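Flesetti Releases Simulated Kitchen Recordings, Asks Buyers to Hold Their Applause

HIRKDEN, Jan 24, 2018 — Flesetti today released Bellus, a set of 2,483 recorded kitchen tasks for training two-armed robots. Every one of them was performed in simulation. The company makes no claim that a machine trained on Bellus can put away anyone's groceries, and it advises customers to be wary of suppliers who do.

Operators steered the simulated arms by hand through 175 task layouts, picking up and moving ordinary pantry goods. Flesetti reviewed each recording before release and threw out 1,112 others for dropped items, long pauses or arms passing too close to each other. The discarded runs are available on request.
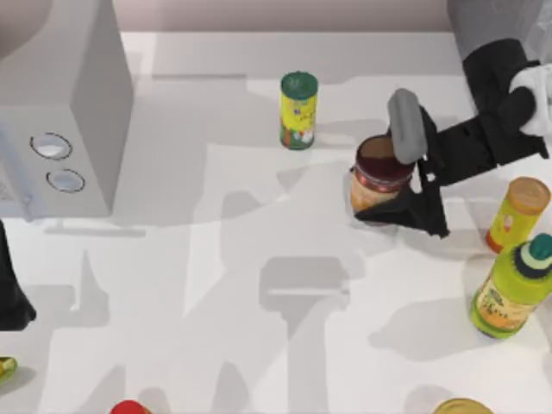

A simulated gripper closes on a jar with a reddish-brown lid during a Bellus countertop task.

Simulated jars are polite. They have no sticky lids, and their weight is whatever the software says it is. Flesetti has seen plenty of demonstrations that went well on a screen and poorly on a real counter, and it does not expect more recordings alone to close that gap.

A test on physical arms is planned for June with Kwofie, which will pick the objects itself. Flesetti will publish all 92 trials — failures included — whatever the score.

Bellus is licensed by the seat. Pricing and sample recordings are available from the Flesetti sales office in Hirkden.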